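Home Topics Unanswered Tags Members Log in

Gripper fingers stop short of full close after long sessions

Olumide Ogbonna

I have a Skosach two-finger hand gripper, used at a bench for recording pick-and-place demonstrations. The fingers are driven through pivoting arms with pressed-in brass bushings, and the logged width should return to zero when the trigger is fully pulled.

For the first 15 minutes or so of a session it does. After that the reported minimum creeps up and settles at 2 mm. The pads are touching by eye, so the fault seems to be in the reading and not in the travel. If I cycle the trigger hard a few times it sometimes drops back to zero, then drifts again.

Done so far: re-ran the width calibration, swapped the encoder cable, updated the Dimton logging software. No change. The arms have done a little over 900 cycles since the last strip-down in August.

Fingers open, on the bench:
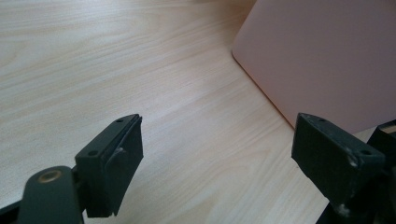
What I need to know

1. Is this wear in the pivots, or is the encoder slipping on its shaft?
2. Is the data from the affected sessions usable with an offset applied?

Trajkovski

Same thing happened to mine. Cleaned it and it went away. Try contact cleaner.

Oona Oksanen

Contact cleaner will not fix a mechanical offset, and on some plastics it does harm. Leave it off until you know which fault you have.

Separate the two causes first. Close the fingers on a 2 mm feeler gauge and note the reading. Remove the gauge, close fully, note it again. If both readings are high by the same amount, the zero has moved and the encoder hub is the suspect. If the error changes with how hard you pull, there is play in a pivot or a pad is lifting under load.

Pads: one of yours has a small scuff near the upper middle of its edge. I doubt that matters by itself, but check that the bond line is sound along its full length. The right finger is rubbed pale on its edges and corners too. That is cosmetic unless a mounting screw has worked loose, so check the two in the top of each block.

Hub: put a paint mark across hub and shaft, run 200 cycles, look again. On the older Prarnwood hubs the grub screw bears on a round shaft with no flat, and it creeps. Clean both parts, refit with a medium threadlocker, recalibrate after it has cured.

On the data: a constant offset can be corrected. A drifting one can't, unless you have a known closure at intervals to correct against. I would discard anything recorded after the drift starts – a model trained on it will learn the wrong closing width and drop thin parts.

Olumide Ogbonna

Paint mark had moved by the end of the run. Both gauge readings were high by the same amount. Hub refitted, zero is holding so far. Affected sessions deleted.

Contact | Terms of use | Copyright of posts remains with their authors | Back to top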